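Gendus field scale bar and north arrow set: two seasons on

Posted 2010-11-01 in Kit

A scale bar is a stick with stripes on it. I have been photographing holes, walls and the occasional surprised sheep for long enough to know that any stick with stripes on it will do, provided the stripes are the length they claim to be. It was therefore with some suspicion that I opened a parcel from Gendus containing a folding scale bar, two smaller bars, a north arrow and a cloth bag to keep them in, for which somebody expected me to pay 90 pounds.

I did pay it. Elaine Sampaio had borrowed my last ranging pole for the survey at Altville and returned it shorter than it went out, and I was cross enough to spend money.

What you get

The main bar is two metres long when unfolded, in four sections, red and white, with a hinge between each. The small bars are fifty and twenty centimetres, black and white. The north arrow is a flat thing with a bubble level let into it, and a little hole at the blunt end so that it can be nailed down on windy sites. The bag is a bag. It has a drawstring and the drawstring works.

The instructions run to one sheet, most of it in Finnish, as the set was designed by a surveyor from Riihimäki. The English half advises the user to "place the scale where it is wanted". I have tried to follow this throughout.

On site

I took the set out for the first time in July of last year, to a stretch of field boundary above Altville where we were trying to match walls on the ground with walls seen from the air. If you have done this sort of work you will know how it goes. From a few hundred feet up the whole system is laid out like a plan, every enclosure tidy and obvious. You land, drive for an hour and a half, walk up the slope with a print in your hand, and find yourself standing in stones. All of it is stones. Some of the stones are archaeology.

What helps at this point is a scale that shows up in every shot, including the bad ones taken into the sun while somebody shouts that the van is leaving. The Gendus bar does this very well. The red is a proper red and the paint is matt, so it doesn't flare. My old pole was gloss, and in strong light the white bands used to bleed into the stone behind until it looked like a row of red sausages hanging in mid-air.

The bar is also heavy enough to stay where you put it. Suleiman Ezeani, who carried it up the hill, would like it recorded that it is heavy.

We took 166 ground photographs over that trip with the bar in view, and when I sat down to work through them in the winter I could read the divisions in all but a handful. The failures were mine. In one I had laid the bar behind the wall.

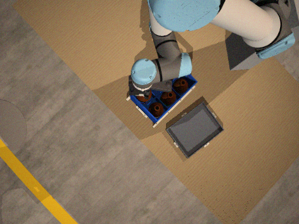
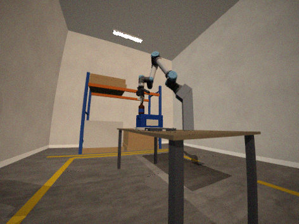
Can the two-metre bar be laid out and read by one person working alone?
It can, as long as you lock the middle hinge first and then work outwards. Start from either end and the far sections fold back on themselves, usually on to your fingers.

The hinges

I had better say more about those hinges, as they are the part I was readiest to hate. Every folding scale I have owned has gone at the hinge. First it gets sloppy, then the bar lies on the ground with a bend in it like a dog's back leg, and from then on every measurement is a matter of opinion. Branden make a cheaper folding bar that reached the dog's leg stage on me in a single week.

The Gendus hinges are brass, with a sliding collar that locks them straight. After two seasons mine still lock. I checked the full length against a steel tape before writing this and it was over by less than the thickness of the line, which I put down to my eyesight.

Grit is another matter. The collars collect it, and by the second day on dry ground they make a noise like somebody chewing a biscuit in church. A soft brush sorts it out. Oil does not. I tried oil, and for the rest of that trip I had four sections of scale bar joined together by mud.

The north arrow

Handsome, and slightly mad. The bubble level is there so that you can set the arrow flat, and I have yet to think of a reason why I should care whether it is flat to that degree. Elaine likes it. She levels it every time, standing back between adjustments, while the light goes.

The nail hole is excellent and I would have it on everything.

My real grumble is that the arrow is pale grey. On pale limestone it vanishes. On basalt it looks splendid, so if you work on basalt you may ignore this paragraph. The rest of us will be reaching for the black tape, as I did, and spoiling the looks of the thing within the hour.

The small bars

Fine. The twenty is the one I use most, for worked flint and bits of pot, and it has been trodden on by everyone I work with. The fifty I keep forgetting I own.

Both have the maker's name printed along the middle in letters a good deal larger than the numbers. I have no wish to advertise in my own plates, so I turn the bar over, and the back has centimetres on it but no halfway mark. A small thing, but it has irritated me for two years and I should like it to irritate Gendus for five minutes.

Would I buy it again?

Yes, though I would buy the bars and leave the arrow. They are sold separately now, which they weren't when I ordered. If you only ever photograph trenches a few yards from the site hut, a painted broom handle will serve and you can spend the difference on lunch. If you have to carry the thing up a hill, or get Suleiman to, the folding bar is worth having: it goes in a rucksack, it comes out straight, and it can be seen.

Elaine has asked to borrow it for the spring. I've told her the postal order is still waiting on the last one.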